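Shared tables and the case for a fixed wipe-down interval

Most shared workplaces clean their tables on demand. Someone sees a mark, someone fetches a cloth, the mark goes. The method is cheap, needs no paperwork and is, in my view, wrong for any surface used by more than one group in a day.

The difficulty is one of detection. On-demand cleaning treats visible dirt as the trigger, and visible dirt is a poor measure of what is on a table. Skin grease and dried drink film show up badly on pale surfaces under diffuse light. By the time a film can be seen, it has usually been there for several sittings and has begun to hold dust. Removing it then takes more product and more pressure, and pressure is what dulls a finish.

A fixed interval removes the judgement. At the Pamley building we moved the shared tables to a wipe every 3 hours in September, with a damp cloth first and a dry one after. The log for the first full period runs to 1,594 entries. It is dull reading. Its value lies in the column for marks that would not lift on the first pass, where the entries become rarer as the weeks go on. I do not claim this as proof. The building also changed its coffee supplier, and the new cups leak less.

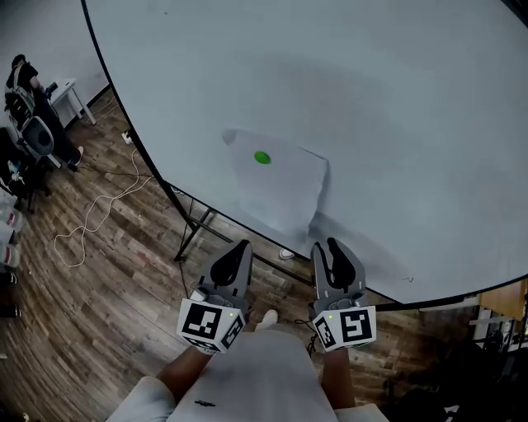
Mayu Ueda, replying to an earlier draft, objected that a fixed interval wastes labour on tables that have had no use, and that at Godoy the staff simply check the room bookings and skip whatever was free. She would sooner spend the time on chair arms, which in her experience are never on any schedule.

The point about chair arms is fair. The point about bookings I do not accept. Bookings record who asked for a room and say little about who sat in it. People eat lunch in unbooked rooms, and they lean on tables while taking calls. A schedule that depends on the booking system inherits its errors.

Cost is the stronger objection. A wipe takes 40 seconds per table if the cloth is already to hand, and much longer if it has to be fetched from another floor. Storage therefore matters more than the product used. Kostero keeps its cloths in one central cupboard and then complains that the interval cannot be met. Jado keeps a small stock in each room and meets it.

Cloths should be washed after each shift and replaced after 300 washes, or sooner if the edges fray. Spray should go on the cloth, never on the table, where it runs under the rim and stays there.

Comments and corrections: use the contact form | © All rights reserved | Back to top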